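Fabric handling: filtering hand-held demonstrations by blur

The Nirnstead group has finished its first comparison of filtered and unfiltered demonstration sets for cloth grasping. The work follows on from the March item on gripper calibration and uses the same hand-held tools, the same wrist-view cameras and the same training code. Only the selection of training data was changed.

The question was a narrow one. Demonstrations recorded with a hand-held gripper contain a good deal of fast movement, and the fast parts are blurred. Earlier practice, inherited from the Mahmoud pipeline, was to score each image for sharpness and drop any that fell below a fixed threshold. Segundo Zapata suspected that this was removing useful material. In a wrist view the cloth between the fingers can be sharp enough to show its creases while the background is badly smeared, and a score taken over the full image treats the two alike.

Zapata replaced the full-image score with one computed only in the region between and just beyond the fingertips. The region is fixed relative to the gripper, so no segmentation is needed and the extra cost is negligible. Images are kept or dropped on that local score alone.

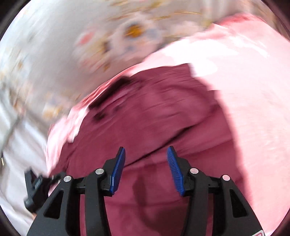 Wrist view over maroon fabric on light pink. The crease between the fingertips is sharp; the floral sheet behind is streaked by motion.

Two policies were trained, one on each selection, and each was given 50 trials on a single-layer pick from a heap of mixed textiles. The policy trained with the local score completed 14 more picks than the one trained with the full-image score. Most of the gain came in the approach, where the older filter had left gaps in the recordings. Once the fingers had closed, the two behaved much alike.

Some limits should be noted. The trials were all run on the Fustley bench under one lighting arrangement. Patterned cloth in the grasp region raises the local score regardless of focus — a printed edge counts as detail even when slightly soft — and the threshold had to be set separately for plain and printed items. Overexposed patches on pale cloth cause the opposite error and are at present scored too low. A correction based on local brightness has been written but was not used in the figures given here.

The region size also matters less than expected. Enlarging it by 20 per cent made no measurable difference. Shrinking it by the same amount made the score unstable on plain cloth, where there may be only one fold to measure.

The next round will move to the Bustley bench, which has 2 overhead lamps and a softer work surface. The scoring script and the lists of retained images are in the shared project folder, and groups using their own recordings should recalculate the threshold before comparing results. Questions about the script should go to Zapata.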